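The Sorting Cure

By Thérèse Campbell

The woman who came to fix my friend's playroom charged 287 dollars for the first visit and brought her own labels. By noon the floor was clear. By Saturday it wasn't, and the labels had been peeled off and stuck to the dog.

I have been suspicious of toy sorting ever since, and it is hard to avoid. Open any home catalog and there they are, the matching tubs, one for vehicles, one for blocks, one for animals. Malenetti sells a wall unit with 48 small drawers. Cocco sells a cheaper one that leans. Both promise a calmer child, and I have yet to meet the child.

Consuelo Villalobos has run the toy library in Lostdale for nine years and lends out 800 pieces, give or take whatever is under somebody's couch. She was polite about the drawers. "Parents love them on the day they buy them," she told me. "Then a kid wants the fire truck and it isn't in Vehicles, it's in Red."

Her own returns go straight into a bin. Plastic cars on top of blocks, pink bits of something, round things that have rolled away from whatever they used to belong to. She gets to them when she gets to them.
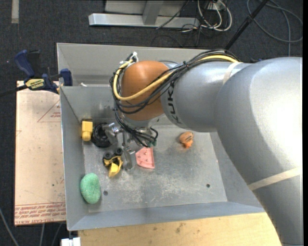

The trouble starts with the categories. A yellow and black toy vehicle is easy enough. But what about the pink plastic piece that came with nothing, or went with something that broke last March? Every sorting system I've tried ends up with a tub called Misc, and within a month Misc is the only tub anyone opens.

Erick Waweru, a father of three, bought the Stasis method, a book and a set of color cards, and kept at it for most of a winter. He showed me the cards, which were in a drawer with batteries and a spatula. His kids had learned the system fine. They just didn't care for it. They wanted to see everything at once, and the quickest way to do that was to tip it all out.

I put this to Elif Naz Yurt, who organizes homes for a living and was braver than I expected. She admits that most families need far fewer containers than she used to recommend. She still believes in a shelf for puzzles – lose one piece and the thing is junk – and in keeping tiny parts away from babies. On those two points I'll give her no argument.

For the rest, I own one large bin. It's ugly, it makes a racket, and it takes four minutes to fill at bedtime. The wall unit is in the garage, holding screws.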